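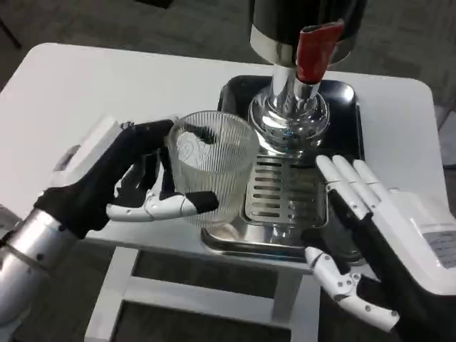 Stukura ribbed tumbler, clear, at the front of the drip tray. Machine not included, sorry.

Stukura Ribbed Tumbler, Box of 2
Item: glass, clear, tall
$17.00 per box
In stock at Gekgate

It is a glass. You put a drink in it, and the drink stays there until you want it. We could stop at that and most of you would get along fine, but the page has room, so we'll go on.

The Stukura is a tall tumbler with fine vertical ridges down its sides. It's slightly wider at the rim than at the base, so it sits in the hand without sliding and goes under a spout without any careful aiming. The ribs bend whatever is behind them. Put one in front of a chrome machine and you get a wobbly second chrome machine for free.

We stock it mainly for people who make coffee at a counter with a tray and a grate. They kept asking for something that looked better than a paper cup and cost less than the cups with saucers. Lihua Fang, our buyer, ordered one box of nearly everything ribbed she could find, and the Stukura was the one still on her desk with pens in it three months later. 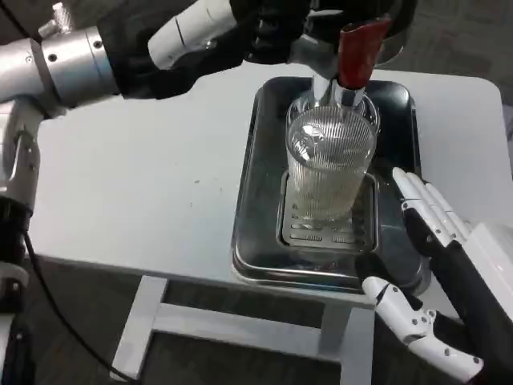 On the slotted grate with a small pour in the bottom. The red cap belongs to the spout.

Under the machine

A tall glass and a low spout do not always get along. Measure from your grate to the underside of the spout before you order, and do it with the grate in. We have taken back a lot of perfectly good tumblers from people who measured to the tray.

The base is round and stands upright on a slotted grate. If your grate has wide gaps or a bend in it (you know who you are), set the glass down and give it a nudge before you trust it with coffee.

Pouring by hand works too. Keep the spout over the middle of the glass and pour in a thin stream, and you can watch the coffee go from dark at the bottom to lighter toward the top. It adds nothing to the taste. People do it anyway, and then they take a picture. 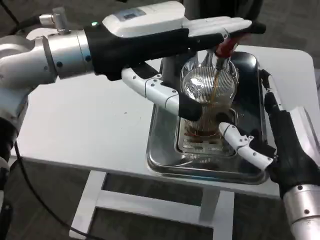 Care

Dishwasher safe, top rack. Don't stack them. They taper just enough to make stacking look like a good idea, and then you own one very heavy glass with two rims.

Coffee left overnight finds its way into a ring at the bottom. A bottle brush and dish soap will take it off. Steel wool will take it off as well, along with the part of the glass you liked.

Rinse with warm water before a hot drink. Do not go straight from the freezer to espresso.

Details

Material: glass, clear
Finish: vertical ribs
Box contains: 2 tumblers, 1 folded card divider
Case: 18 boxes
Shipping: free on orders over $100
Breakage in transit: send us a photo of the box and the pieces, and we send a new pair
Not included: tray, grate, portafilter, coffee 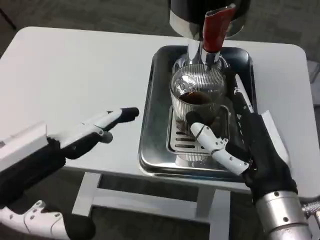

Dark coffee in the ribbed glass, straight under the portafilter.

What buyers say

"Bought them for iced tea. They have not seen iced tea. My husband took both for his espresso, which covers the bottom and not much else." – Doaa Bensaid

"Nice glass. The divider in the box is harder to open than the box." – Sieglinde Rieger, 20 Sep 2019

"I would like them an inch shorter. Otherwise fine, and I did order again." – Hala El Ouafi

Goes with

Undau bottle brush, long handle
Belhaj coasters, cork, set of four

The smoke-gray version is due back in November. It was due back last November too, so please use the notify button and do not plan a party around it.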